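12/10/2020

My nephew asked me last week what I played with when I was small, and I told him: a tin of buttons. He thought I was making fun of him. So I want to write a little about the games we had, before I forget them, and also about the one game I really wanted and did not get until I was forty-six years old.

We lived over my aunt's bakery and there was not much space. The buttons were our money, our soldiers and our football players. My cousin Noemi had the rule that a button with four holes could beat a button with two holes, and I never found a good argument against it. In February, when it was too cold for the yard, we played for whole afternoons under the flour table.
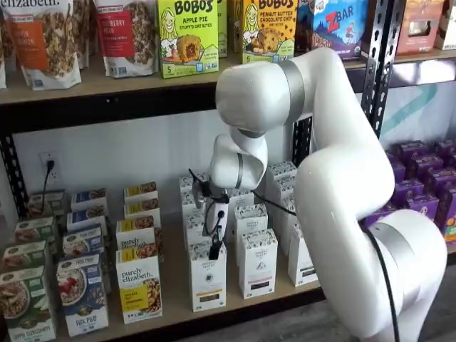 The game I wanted was called Flarkel. It was a board game with a plastic tower in the centre, and you had to bring your four travellers to the top before the tower turned round. A boy at my school, Kevin Scanlon, had it, because his father worked abroad. He let us look at it but he did not let us touch the tower. I asked for it three Christmases one after the other. I received a scarf, a dictionary and again a scarf.

When I moved to this country I had almost forgotten it. Then my neighbour Catriona Cairns was clearing her mother's loft in Grenmont and she put some boxes outside with a paper saying "please take". Flarkel was in the second box, under the curtains. The lid was broken at two corners and one traveller was missing. I carried it home very carefully, like it was a cake.

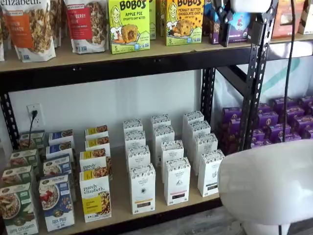
Elizabeth. granola on the top shelf, small boxes below

We played it that same evening, my husband, Catriona and I. I must be fair and say that it is not a very good game. The rules are long, the tower gets stuck, and the player who starts has too big an advantage. We used a button for the missing traveller, a blue one with four holes. I sent a photograph of it to Noemi and she answered in one minute: "That one should win."

It did not win, it came third. My nephew is coming on his next school holiday and he says he will try Flarkel if I also show him the buttons. I still have the tin, but I need to find where I put the rules for the football.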